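Marker Color and Route Finding on the Lasby Loop
Student project report, Illance College
18/03/2023

We use cookies to improve your visit. By continuing to browse this site you agree to our cookie policy. Accept / Manage settings

Introduction

The Lasby Loop is a walking trail that starts and ends at the parking lot north of Stadau. It is 1,938 meters long and runs through mixed woods, then along a creek, then back over open pasture. The trail was marked years ago with brown posts and small green arrows. People get lost on it. The college gets calls, because our land borders the creek section and walkers come out behind the greenhouses asking where they are.

Our project asked whether a change in marker color would help walkers stay on the route. We did not look at trail surface, signs at the parking lot, or phone maps, although all of these came up when we talked to walkers.

Background

Most trail guides we read agree that a marker has to differ from what is behind it. Green arrows do well against gray rock and badly against leaves. White is easy to see in summer and disappears in snow. Red is common, but it looks dark in the shade and some people with color-blind vision cannot separate it from green.
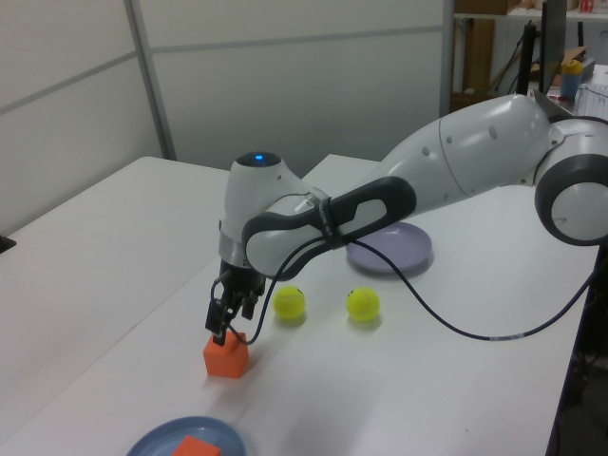
Contrast was the first thing we had to settle, and we used the word in two ways. Brightness contrast is the difference between light and dark. Color contrast is the difference in hue when the brightness is close. A marker with both is best. The orange cube in the black gripper has both against the white tabletop, and the eye goes to it before it goes to the gray parts of the arm. In the woods the background is never that plain, so we expected a smaller effect. We also expected it to change over the day as the light moved off the creek section.

Method

We made three sets of markers from scrap siding. All were the same size and shape. One set was green to match the old arrows, one was white, and one was orange. We bought the outdoor paint in Stadau and gave each marker two coats. The second coat was needed because the primer showed through the orange.

The markers were hung at eye level every 200 meters, plus at each fork. We got permission from the landowner for the pasture section as long as nothing was nailed to the fence. We used wire there. On trees we used cord, and we took it all down at the end.

Each color was up for one week. During that week we stood at the Fung footbridge and asked walkers to fill in a short form when they passed. The form asked if they had left the trail, where, and whether they had noticed the markers.

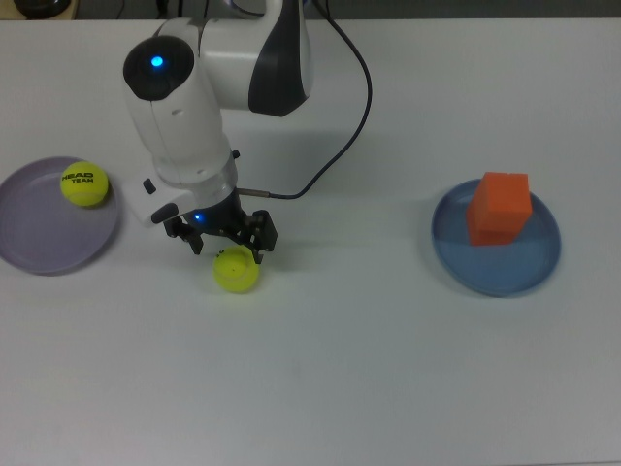
It also asked if they had walked the loop before. We added this question after the first afternoon, when we saw that regular walkers were not looking for markers at all. Forms from that first afternoon were left out of the results. We collected 811 usable forms over the three weeks.

Results

Orange did best. Fewer first-time walkers left the trail during the orange week than during either of the others, and more of them said they had noticed the markers. White came second. It was good in the woods but poor on the pasture, where there was still old snow along the fence in early March. Green came last in every section.

For regular walkers the color made almost no difference. They knew the way.

Most wrong turns in all three weeks happened at the same fork, just past the footbridge, where a deer path goes straight ahead and the trail bends left. Roughly 200 of the forms mention it. Even in the orange week some people went straight on. We think this is because the marker there hung on the far side of the bend and could not be seen until you had already turned.
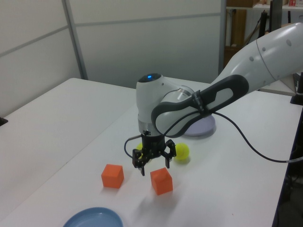 One walker wrote on the back of the form that the color was fine but "you need one before the fork and one after it, so I know I got it right." Several other forms said much the same in fewer words. One asked us not to paint the trees, which we had not planned to do.

Problems

The weather was not the same in the three weeks. It rained for most of the white week and there were fewer walkers, so that set of forms is the smallest. Two orange markers went missing from the creek section and were replaced the next morning. We don't know how many people passed while they were down.

We also relied on people telling us they had gone wrong. Anyone who left the trail before the footbridge and did not come back to it is not in our numbers.

Recommendations

We suggest that the green arrows on the Lasby Loop be replaced with orange ones of the same size. The fork past the footbridge should have a marker before the bend and another a short way after it. The pasture section could do with posts of its own, as the wire on the fence slipped in the wind and some markers ended up facing the ground.

The leftover markers are in the shed behind the greenhouses and can be used again.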